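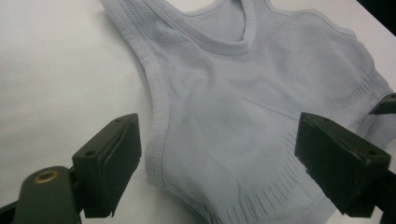 *The Illgate top in light grey. Wide ribbed V-neck, mesh knit back.*

# Illgate Seamless Top

I've been making workout tops under the Otolen name for a while now, and this is the one I end up wearing on my days off too. It started because my old favorite had a seam right under the arm that rubbed on long walks, and by mile four I was tugging at it like a toddler in a wool sweater. So I went looking for a knitter who could do a top in the round, with nothing bulky under the arm, and that's how I met Biljana Karagiannis, who has far more patience than I do. We went through 13 samples! The early ones were either tight as a sausage casing or so stretchy they gave up after lunch.

You can call it a sports bra or a cropped tank, I go back and forth myself. I wear it alone at the gym and under an open shirt the rest of the time.

## How it fits

Snug but friendly. It pulls on over your head, no hooks or clasps, and it hits me a little above the waist (I have a long torso, so on you it may come lower). If you're between sizes and like things held in place, take the smaller one. If you mostly want it for lounging, go up.

| Size | Bust, inches | Hem width laid flat, inches |
|---|---|---|
| XS | 30–32 | 11½ |
| S | 32–34 | 12½ |
| M | 35–37 | 13½ |
| L | 38–40 | 15 |
| XL | 41–44 | 16½ |

The hem measurement is with the top relaxed, and it stretches a lot from there, so please don't panic when it comes out of the mailer looking like it would fit your niece.

## What I use it for

Walking, yoga, rowing machine, weeding the garden in May. I'd call the support light to medium. For running I'd want something firmer, and I'd point you to the Pisharody, our racerback with the wider underband. Teodora Petek, who tests everything for me, runs in the Illgate anyway and says she's fine, but she's built like a greyhound and I'm not going to promise you the same.

There are no pads and no pockets for pads. I know some of you will write to me about that! I tried a padded version and hated how the pads folded up in the dryer.

## Washing

- Cold water, inside out, with similar colors
- Skip the fabric softener, it makes the knit go limp
- Lay flat or hang in the shade
- Keep it away from Velcro and bra hooks (a mesh bag helps)

Mine has had one trip through a hot dryer by accident and came out a bit shorter. It did relax again after a couple of wears, but I wouldn't make a habit of it.

## Ordering

Orders placed before 1 p.m. go out the same afternoon. You have 25 days to send it back if the fit is wrong, tags on and unworn except for trying it on at home. Exchanges for another size ship free, once per order.

The light grey leans slightly lavender in some light, so if you're trying to match it to a true cool grey legging, order both together and check them by a window. The Zudier legging is the one I usually wear with it.

Questions about sizing go to Melahat Ersoy through the contact form. Tell her your usual size and what you plan to do in the top.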